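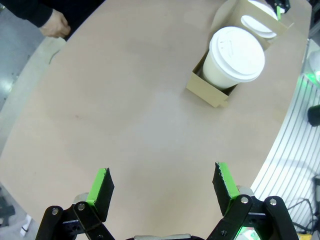
Coffee Orders: Questions We Keep Getting

Sikbridge counter and the Balirton drop-off. Read this before you message us please. Updated in August.

How many cups fit in a carrier?
Depends which one you got. The long cardboard ones with low sides hold the cups in a row. Don't squeeze an extra cup into the end, it tips when you turn a corner.

Do you do lids on everything?
Yes. White plastic, snap-on, the kind with the raised sip part. Every hot cup leaves with one unless you say no lid on the order.

My lid leaked. What happened?
Nearly always not pressed down all the way. Push around the whole rim with your thumb till it clicks. Then check the sip hole isn't sitting over the paper seam. Seam plus sip hole = drip down your sleeve.

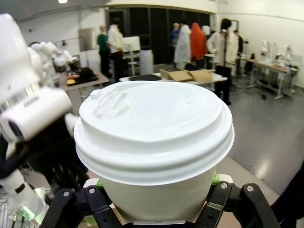
Answers by the Storkus counter lead, Sikbridge

Can I have it without the lid and put it on myself?
Sure. Lids are in the stack by the register. Take one, not a handful.

Paper or my own mug?
Either. Own mug has to be clean and has to hold 16 oz or we're guessing at the pour. We don't wash mugs for you, sorry.

How full do you pour?
Just under the rim. If you want room for milk say so BEFORE we pour. We can't put it back in the carafe.

Is it fresh?
New pot every 2 hours. Glass carafe, no burner, so it does cool off. If yours came lukewarm bring it back, we'll swap it.

What beans?
Magalhães, the dark one. Decaf on Wednesday only, ask first.

Who pours?
Counter staff pour from the carafe. Please don't help yourself, even if the line is long. Hold the cup low down on the paper when you take it, the top gets hot.
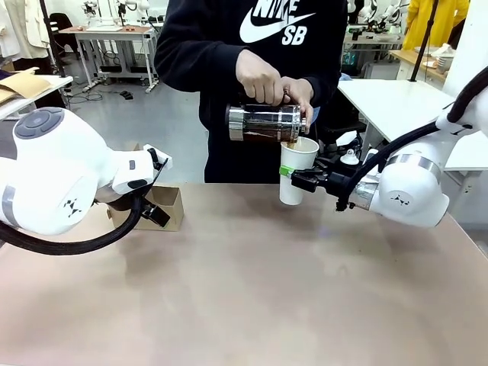

Big Orders and Pickup

What counts as big?
Anything over 75 cups. Tell us the day before. We've done 200 once and that was with two days' warning.

Do you deliver?
Balirton only, mornings. Carriers go on the table inside the front door. We don't bring them up to your floor.

Can I carry it on the bus?
People do. Keep the carrier flat and hold it from underneath, not by the little tab on the end. The tab rips.

Do I return the carriers?
If there dry, yes please, we reuse them. Coffee-soaked ones go in your recycling or trash, whatever your building takes.

Sleeves?
Out of them at the moment. Double cup is fine, just ask.

Sugar and milk?
On the side, in a bag. Tell us how many poeple.

Can I cancel?
Until 4 pm the day before. After that the beans are ground.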